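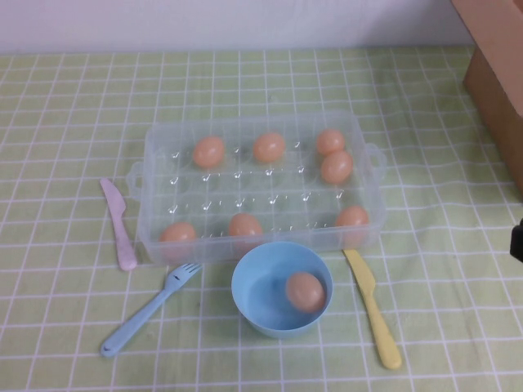
Monday, January 15, 2018

Egg tray fit check, Cestent project. Second session on the clear tray with loop handles, loading by hand from the light blue bowl.

Seven eggs seated, one still in the bowl. Filled the ends first and left the middle cups for last. With the load at the two ends the tray sits level on the cloth. Lifting by both handles not tried yet – want the middle filled before that.

Right end is the tight spot. The back and front cups there put the shells very close together. Going in with the back egg first is easier on the fingers. Left end no trouble either way.

Ridges between cups are low. A shell set down off center rolls back into its cup if it lands inside the ridge, otherwise it has to be picked up again. Ugwu tray from September had taller dividers and was slower to load. Do not mix results from the two in the same table.

Frosted plastic is hard to read against the pale green cloth. The white grid helps with squaring the tray up, so keep the cloth for now. Jullia sheet has the tray long side parallel to the lines, handles left and right. Same today.

Pink knife stays to the left of the tray, blade away from the operator. Not used in this test but it is in the layout, so put it back if moved.

Scale: zeroed with the 100 g weight, then the 700 g. Egg weights not entered yet.

To do:
– fill middle cups, then lift test, 2 repeats
– repeat with the Unus bowl, steeper side
– relabel shelf box 154, lid is on the wrong one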